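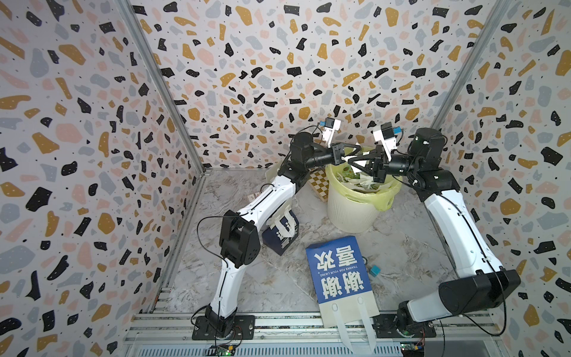 Visit to Mukton, Ullasden, November

Mukton held its autumn open day at the unit in Ullasden, on the ground floor of what used to be a rope works. The stone over the loading door is dated 1811 and the heating seems to be from not much later, so bring a coat if you go to the next one. Parking is on the far side of the canal. I came by train and walked from the station in a quarter of an hour.

The firm makes one thing that concerns readers of this site, a two-arm bench cell called the Pandar. It is sold as a kit or ready assembled to colleges, small labs and people trying out manipulation work before spending serious money. I went because we have been asked several times whether it is worth buying over building your own pair of arms, and because the product page says very little.

The tour began at ten with Hemant Khurana, who runs the build side. He took a group of us past the cutting and drilling benches and the shelves where the kits are packed. Each kit goes out in four boxes. The aluminium profile comes cut to length and tapped, the arms come built up and tested, and the wall panels are flat sheets that slide in last. Khurana said assembly takes most people a day. One of the party, who had bought an earlier version, said it had taken him two, mainly down to the cabling. The new manual has been rewritten for that section and I was given a copy. The drawings are clear. The torque figures are still in a table at the back, away from the steps they belong to.

After that we went through to the demonstration room, where several cells were in use. The one I spent longest at was set up for a tidying task, with a small white bucket lined with a yellow-green bag and already heaped with shredded and printed paper. Both arms had come in over it and were holding one crumpled piece of white paper between their grippers. Paper shopping bags and a chequered wooden chessboard box shared the floor with it, so the arms had other things to work around.

Handling paper with two grippers is harder than it sounds. A crumpled sheet has no fixed shape, and if one side pulls before the other lets go, it tears or springs away. Vikas Vishwakarma, who looks after the software, said it was among the tasks customers ask for most, along with folding cloth and opening bags. I watched a good number of attempts during the morning. Most ended with the paper in the bucket. In a few, one gripper kept hold too long and took the paper back out again, and once a scrap ended up on the floor and stayed there until Vishwakarma reached in for it after stopping the arms.

Some notes on the hardware, for those considering it.

The two arms are bolted on black plates at either end of an aluminium front rail, so they both reach inwards and away from the operator. It leaves the middle of the floor free, and you can put things in from the front when the arms are parked. Each wrist carries its own small camera in a white housing. The gripper fingers are black and angular. Spare fingers can be bought in pairs, and Khurana advised ordering a set with the kit.

The circuit boards are mounted out in the open along the front rail, with thin red and black wires running to them. I asked about a cover. Khurana said there is one in the accessories list but that most buyers leave it off while they are setting up, to get at the connectors. For a classroom I would want it fitted from the first day, and I think it ought to be included in the price. I'd say the same of the loops of cable on the arms. They are clipped along the links, but a loop stands out near the elbow on the left arm and I would expect a student's sleeve to find it sooner or later.

The walls and floor can be changed. The paper cell had a terrazzo pattern in black, mustard, pink and blue-grey flecks on three sides and a pale marble-effect floor. Other cells had plain grey or a wood print. Mukton sells the panels in sets, and Vishwakarma recommends swapping them during recording so that a trained policy does not come to depend on one background. You could do the same with a roll of wallpaper and some spray glue, and he said so himself.

The top is open. It makes it easy to fit an overhead camera and to see what is going on, but there is no guard, and the arms are strong enough to pinch. Stopping them is done from a button on a lead. I tried it and the arms halted where they were and held position.

The software is called Maurya and is included for the first year. It covers set-up, teleoperation, recording and playback. I had a go at teleoperating one of the spare cells, moving a sponge from one tray to another, and had the feel of it in a few minutes. There is a slight lag that you learn to allow for. Recordings can be exported without the licence, which I had wanted to check. Vishwakarma showed us the set behind the paper task, which stood at 482 recordings. He would like to reach 700 before training it again.

On price, they would only quote per order, depending on the arms and panels chosen. I find this tiresome in a product aimed at colleges, where somebody has to put a number on a form before a conversation can start. Khurana said a price list was being prepared. Delivery is six weeks at present for the kit and longer for the assembled cell.

Lunch was sandwiches in the packing area. The afternoon was given over to booked sessions, where you could bring your own objects and try them in a cell. I had not booked. The slots are free but go early, and the form is on the same page as the open day tickets. The next open day is planned for the spring.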